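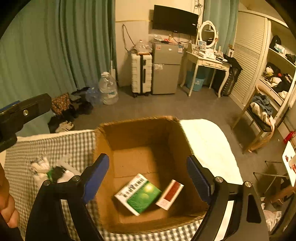 The usual unit of account for a manipulation dataset is the episode, and I think it is the wrong one. An episode count says how many times somebody pressed record. It says very little about how many different problems the policy had to solve. Consider a short task such as lifting a medicine box out of an open cardboard carton on a bed. The carton's flaps are folded open around the target, a second small box lies right beside it, and the checkered blanket underneath is soft, so the whole arrangement can shift when touched. Repeat that 200 times with the carton in one position and the episode count goes up by 200. The number of distinct approach problems goes up by far less.

I have argued this with Driss Ramadan, who runs collection for the Hegazy set, for most of a year. His position is that repetition gives the model a clean estimate of the motion, and that variety can be added later from other sites. My position is that the added variety tends to arrive late, in small amounts, from whichever sites were easiest to schedule. By then the training mix is already dominated by one carton.

What should be counted

I would report three numbers in place of one: rooms, object arrangements per room, and grasps per arrangement. The third should be kept low. At Kumlow we set the limit at 13 grasps before something has to change, and the change must affect the approach. Rotating the carton a few degrees does not qualify. Turning the target onto its side does, and so does pushing it against the carton wall so that one finger has no clearance.

The objection is cost. Rearranging takes time, and operators are slower for the first attempts after each change. Youssra Abdelaziz measured our throughput in August and found that the limit reduced a session to 69 usable episodes. A session without the limit had been producing 200. I accept the figures. I do not accept that the two sessions are comparable, as the longer one contained two arrangements.

Leave the room alone

The second argument concerns the background. Many protocols ask the operator to clear the area first: close the wardrobe, move the shoes, take the bags off the floor. The intention is to keep irrelevant pixels out of the training data. For a camera mounted on a hand-held gripper this makes little sense to me. The view moves with the wrist, so every reach sweeps across curtains, furniture, hanging cables and whatever is on the vanity. A policy deployed in a bedroom will get those same inputs. If it has only seen cleared rooms, the first crowded one is out of distribution before the jaws have moved.

Theophilus Kyei prefers to randomize backgrounds in software. I have no quarrel with that as a supplement. Pasted backgrounds do not reproduce the reflections, the glare from a ceiling light, or the way a blanket changes shape under a carton, and those are the parts that fail for us.

Printed packaging deserves a separate note. A flat carton covered in large characters gives the vision encoder strong edges that have nothing to do with where to put the fingers. With the box tilted, as when a packet of 复方感冒灵颗粒 is held between the pads, the lettering runs on a diagonal and the glossy green panel beside it offers much less texture. Both halves belong to one rigid object. The model has to learn that from examples in which the print appears at many angles, and a protocol that specifies "label up, facing operator" removes them.

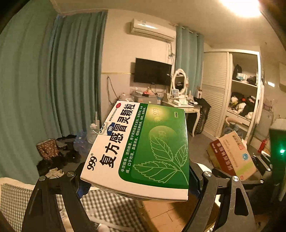
Keep the bad attempts

Most pipelines discard an episode when the object slips or the jaws close on the neighboring box. I would keep these and mark them. Nizar Abu Hammour's labeling tool for Deridgate already has a field for the contact that went wrong, and filling it in takes less time than recording a replacement. Whether failed grasps help imitation training directly is still disputed, and my own results are mixed. They are plainly useful for training a success classifier, which needs negatives from the same rooms and the same lighting as its positives.

The marking must be done by the person who held the gripper, on the same day. Reviewers working from video miss small slips, especially when a finger pad hides the contact edge. We tried it the other way for Goltex and had to relabel the set.

Until the larger collections publish arrangements per room, I would treat any comparison based on episode totals as incomplete, and I would include our own earlier reports in that.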